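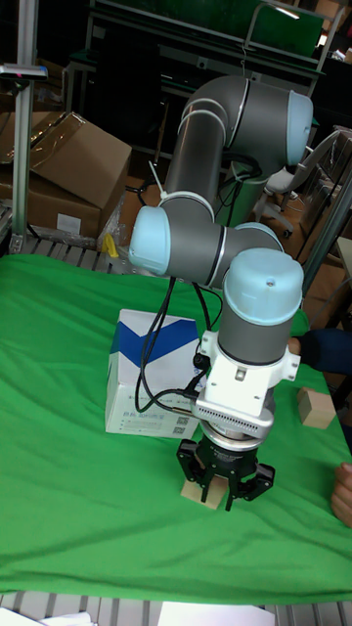 Wooden block and gripper, green cloth

Home Stories Interviews Contact

December - Interview by the Mumemari team

Samina Butt was already halfway through her tea when I got to Sirine, the little cafe on the corner, and she had opinions about the radio before I'd even sat down. "That piano is flat," she said. "Hear it? Up at the top." I couldn't hear a thing, but I nodded!

She's been tuning pianos for 11 years now, mostly in people's living rooms, and before that she sold carpets at Maglaya. The switch happened when her aunt left her an old upright and the first quote to fix it was $400. "I thought, I'll buy a lever and do it myself. I broke two strings the first night."

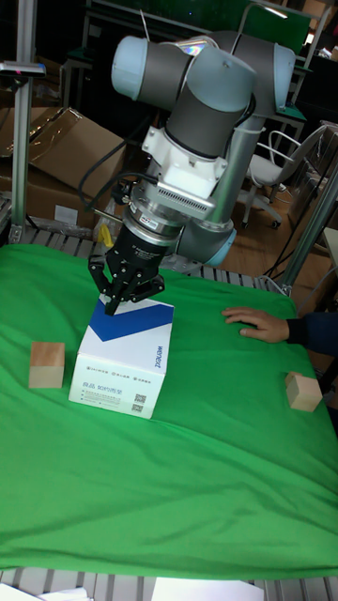
One woman at the next table had been listening in, and she wanted to know if it was even worth tuning a piano that only the kids bang on. She'd let hers go for six years and figured it was past saving.

Samina turned her whole chair around for that one. Six years is fine, she told her, but it'll take two visits - you pull it up close to pitch, let it settle for a few weeks, then come back and do it properly. "And get it off the radiator wall. It's on the radiator wall, isn't it?" (It was.)
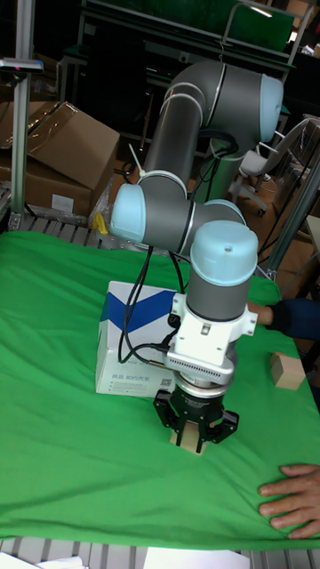
I asked what a normal day looks like, and she laughed. Two pianos in the morning, a sandwich in the car, maybe a school in the afternoon. Schools are her favorite because of what falls inside the pianos. Pencils, mostly, and once a whole recorder. She tried a tuning app called Zonik last winter and liked it for the middle octaves, but she still does the bass by ear, with the fridge unplugged if the owner will let her.

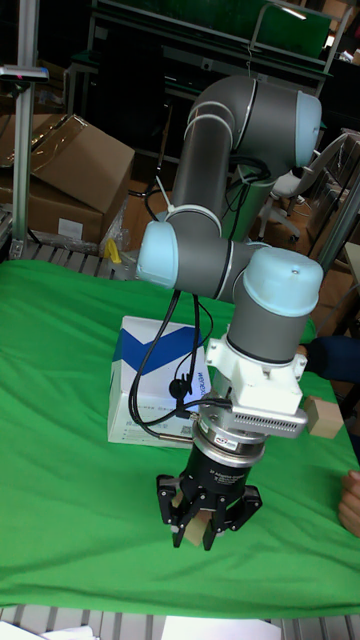
Her aunt's upright is still in the hallway, by the way. She had an offer of $300 for it in the spring and said no before the guy had finished talking. "I haven't tuned it since Easter," she told me, getting her coat on. "Don't print that."

I asked again by text on Friday, and she said okay.

Contact us | Copyright Mumemari | Back to top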